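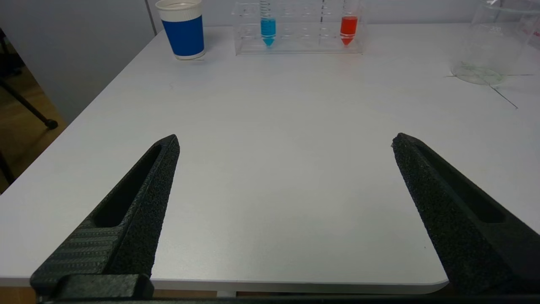 White tabletop.

Getting marks off a white table

White tables show everything, and most marks come off with things you already have in the kitchen. Start with the mildest method and only move on if the mark is still there.

You will need:
Washing-up liquid
Bicarbonate of soda
Two soft cloths
A bowl of warm water

1. Clear the table and wipe away crumbs and grit with a dry cloth. Grit left under a wet cloth will scratch.

2. Add a small squirt of washing-up liquid to the warm water. Wring the cloth out well and wipe the whole top, including the edges. Dry it with the second cloth.

3. For tea, coffee or curry, mix bicarbonate of soda with a little water until it is as thick as toothpaste. Spread it over the stain and leave it for 30 minutes. Wipe it off with a damp cloth – do not scrub. Turmeric may need a second go, and what remains often fades if the table stands near a window.

4. For biro, dab with a little surgical spirit on cotton wool. Try it first on a spot underneath, and keep it off varnished or painted wood altogether. Rinse and dry straight away.

5. Sticky patches left by labels can be softened with cooking oil. Leave it on for 18 minutes or so if the glue is old, then repeat step 2 to get rid of the grease.

Avoid scouring powder, wire wool and neat bleach. They dull the surface, and a dull surface stains faster than a shiny one.

Sumathi Bhat wrote in to say that a plain white pencil rubber shifts grey scuffs. I have tried it on two tables and it works, as long as the rubber is clean.

Last updated: 17 January 2020

Contact | © Kristóf Magyar | Back to top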